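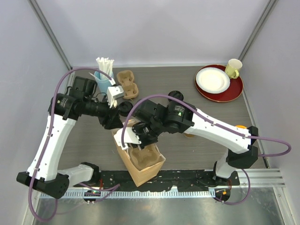 Defendo há anos uma tese impopular: o suporte de copos em polpa moldada é o único objeto do takeaway que foi desenhado por alguém que já transportou bebidas. Tudo o resto foi pensado por quem tem secretária.

Pensemos na caixa de cartão. É grande, é castanha, dá ao cliente a sensação de levar para casa uma coisa séria. Lá dentro, porém, quem trabalha é o suporte. Sem ele, quatro cafés numa caixa são um acidente com tampa. Com ele, chegam ao terceiro andar mais ou menos como saíram do balcão, e a caixa fica com os louros.

Na Jarnari, a pastelaria onde gasto mais do que devia, cobram agora 15 cêntimos por suporte. A caixa continua a ser oferecida. Gostava de conhecer o raciocínio – deve haver um, talvez até com gráficos. Eu pago, resmungo e guardo os suportes num armário, onde já servem para semear tomates e para desarrumar o armário.

Depois há as palhinhas. Passaram do plástico ao papel e, pelo caminho, ganharam cada uma o seu invólucro, também de papel. Papel embrulhado em papel. Percebo a higiene, não sou um bárbaro, mas desembrulhar uma palhinha com uma mão enquanto a outra segura um sumo devia contar como exame de condução. Enfiadas num copo em cima do balcão, abertas em leque, têm o ar de um ramo de flores comprado à pressa numa bomba de gasolina. Tiro sempre duas, a segunda para quando a primeira amolecer.

O tabuleiro redondo é outra conversa. Pertence a quem fica, a quem se senta e bebe por loiça. Na Mimow ainda perguntam «é para levar?» com uma ponta de desilusão na voz, e fazem bem. Já respondi que sim e acabei a beber o galão de pé, à porta, com o suporte debaixo do braço.

Esse foi para o armário também.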